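Clearing the tray after a meal (Grasterari table set)

1. Put the grey dish rack on the left side of the table and the brown tray on its right. Keep the tray flat.
2. Stand the chopsticks upright between the prongs of the rack.

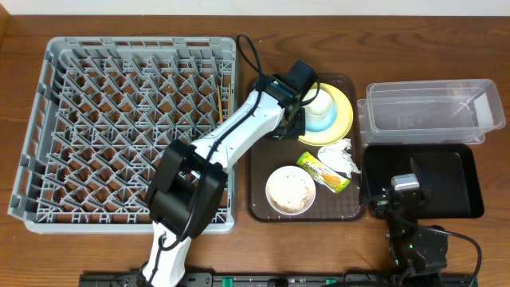
3. Lift the cup first, then the saucer, then the plate.

**Caution:** do not carry all 4 pieces in one hand — the bowl can slip.

4. Put wrappers and used tissue in the bin, and scrape out the bowl.
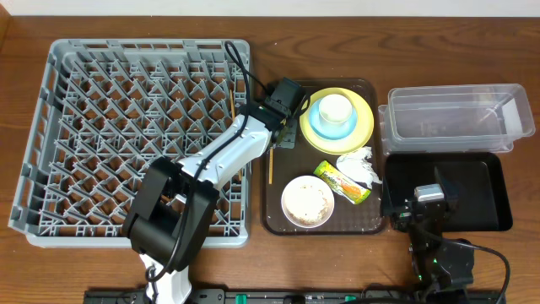
5. Wipe the tray with a soft cloth.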